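Diary, 8 February 2020

The allotment, and other matters

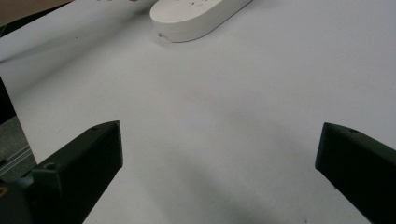

Morning: seed potatoes and a long telephone call

I woke before it was light with the wind going round the chimney, and lay there making lists in my head until I gave up and came down for tea. The first thing on every list was the potatoes. I ordered them in January, in that bleak week when the catalogue is the only cheerful thing in the house, and I went for Osto again as the early and something new to me called Dastora for the main crop. Osto has never let me down, not even in the year of the slugs, but I do like to have one stranger in the bed.

I set them out in egg boxes in the back bedroom, rose end up, the way my mother did it. There were 70 altogether, which is too many for one person, and I knew it when I filled in the form! Still, the Fuentealba family next door never say no to a bagful, and I get their quinces in the autumn, so it comes out fair.

Then Trinidad Sepúlveda rang, and that was the rest of the morning gone, very happily. She is 74 next birthday and has decided to take on the plot beside mine, the one with the collapsed cold frame and all that couch grass. Her daughter thinks she's mad. I told her I thought she was splendid, and that I would lend her the good fork as long as it came back clean. We spent a while on whether to dig or to lay down cardboard (she is for cardboard, I am for digging, and I expect we shall both carry on exactly as we meant to). She wants sweet peas all along the path. I hope she gets them in before she changes her mind and puts sprouts there instead.

Afternoon: down to the plot

It took me longer than it should have to find my other glove, and by then the sun had come out properly, thin but very welcome. The gate has dropped again and needs lifting as you push. I had around 14 broad beans up under the fleece, small and blue-green and standing as straight as you like, and I was so pleased that I said good afternoon to them out loud. The leeks look poor. The rhubarb is showing pink knuckles through the straw, and I put the old bucket over the best crown, with a brick on top on account of the wind.

I meant to prune the blackcurrants and did two of them before my hands got too cold to be trusted with anything sharp. A robin kept me company the whole time - he has no manners at all and stood on the handle of the trowel whenever I put it down.

Evening

Soup, made from the last of the squash, with far too much pepper. I read a few pages of the book about the walled garden at Istia, which Trinidad lent me at Christmas and will be wanting back. The chapter on espaliered pears made me quite envious, and I have been drawing pears against the shed wall on the back of an envelope ever since. The shed wall faces north, so they would sulk.

The forecast is for a gale overnight. I have tied down the fleece at both ends, and shall try not to lie awake thinking about the bucket. Must remember twine, a new hinge for the gate, and stamps.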